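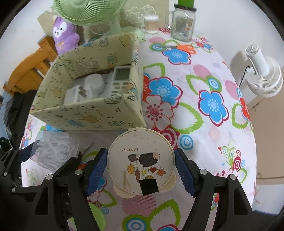 Good news for anybody in Gruvport with onions still sitting in the barn – the county is going to buy some of them. I got the notice Wednesday and I've read it three times now, so let me save you the trouble.

The county farm office has signed off on a price support program for storage onions this season. If you grow in the county and your onions are too small or too scuffed for the packing houses, you can haul them to a county buying station and get a set price per bag. It covers yellow and red onions. White onions are out, and so are shallots, which will annoy my neighbors across the creek no end.

There will be 13 buying stations. The biggest is at the old grain siding in Dondudlow, and that one stays open until dark on Saturdays. Kustutano gets two, one by the feed store and one out at the fairgrounds (use the north gate, the south one is still chained up from the culvert work). The rest are scattered along the river road and the list is taped up inside the county office door. I asked if it was going online and was told "soon."

So how much are they taking? The cap for the whole county is 3495 tons. Last year growers asked for help with 2602 tons and got nothing, so on paper there's room for everybody and then some. I'd still sign up early. We had a wet spring, then that long hot stretch, and I've heard a lot of people on the bottomland talking about small bulbs this year. Mine are small. My whole east field looks like something you'd put in a martini.

Each farm can bring in up to 700 bags. That's per farm, and the office was pretty firm about it when I called – if you and your brother both farm the same parcel, you're one farm. If you rent ground, bring a copy of the lease. You'll also need your grower number and a bank form so they can pay you direct. No cash and no checks at the scale this time.

Bags have to be the standard mesh kind, tied, with the tops dry. They'll turn you away for sprouting or soft necks, and the clerk told me they plan to open a few bags out of every load. Sort at home if you can. I once waited most of an afternoon at a potato buy while the fellow ahead of me sorted his on the tailgate, and I don't want to live through that again!

What happens to the onions after that? Most of them are going to Chung, the dehydrating plant on the highway, which will turn them into flakes and powder. Whatever the plant can't handle gets offered to school kitchens and food pantries, and the last of it goes for cattle feed. I did ask who eats the loss if the plant pays less than the county did. The county does, out of the farm relief fund, and there's supposed to be a report on it in the spring.

Not everybody is thrilled. A couple of the bigger growers I talked to at the co-op think the price is set too low to bother with once you figure in diesel, and they'd like to see the county pay something toward hauling. Fair point if you're coming from the far side of the ridge. For those of us ten minutes from a station it beats disking them under, and I've done that twice.

Sign-up is at the county office, side entrance, from eight in the morning to four, closed over lunch. The stations open in October and run through the end of December or until the cap is reached. You'll be given a delivery day when you sign up, and if you miss it you go to the back of the line.

I'll post the full station list as soon as I can get somebody to give me a copy. And if you've got mesh bags to spare, call me, I'm going to come up short.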